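De : Maite Carrasco
À : liste flippers-et-bornes
Date : 4 janvier 2024
Objet : Re: Score effacé sur le Villalobos

Bonjour à toutes et à tous, et bonne année !

Merci Poul pour ton message, que j'ai relu deux fois avec mon café (le deuxième était froid, du coup). Je te réponds point par point, tu me connais, je vais encore être trop longue.

Poul Hjaltested a écrit :
> Depuis novembre, mon flipper Villalobos oublie les
> scores dès que je coupe le courant. Adoración me dit
> de changer la pile. Et je ne sais plus s'il faut 20
> ou 98 crédits au maximum dans les réglages.

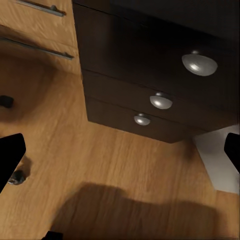
1. La pile

Adoración a raison, commence par là ! Le mien faisait pareil, et j'avais perdu mon plus beau score, 2000 points devant Carmela, qui ne m'a jamais crue. Note bien tous tes réglages sur un papier avant d'ouvrir, et regarde s'il n'y a pas de traces vertes sur la carte autour du support.
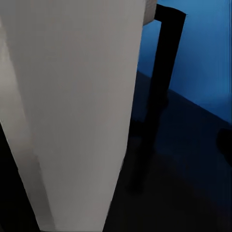 Gros plan, gris clair

2. Les crédits

Chez moi c'est réglé sur 20 et je n'y ai jamais touché. 98, ça me paraît beaucoup pour jouer en famille, mais après tout, chacun ses soirées !

Pour la rencontre chez Purificación, j'apporterai la petite borne Lolevell et mes manettes de rechange. Si quelqu'un a encore la notice du Hisell, même abîmée, même incomplète, je suis preneuse, je la cherche depuis une éternité.
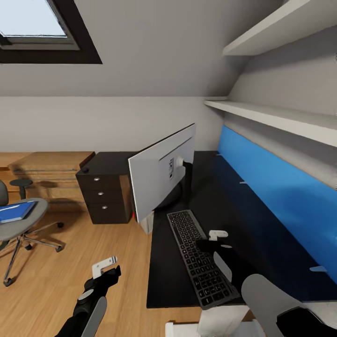 La fenêtre de toit et les étagères

Voilà, j'arrête là, j'ai une soupe sur le feu. Poul, dis-nous ce que ça donne avec la pile neuve, et embrasse les enfants.

Amitiés,
Maite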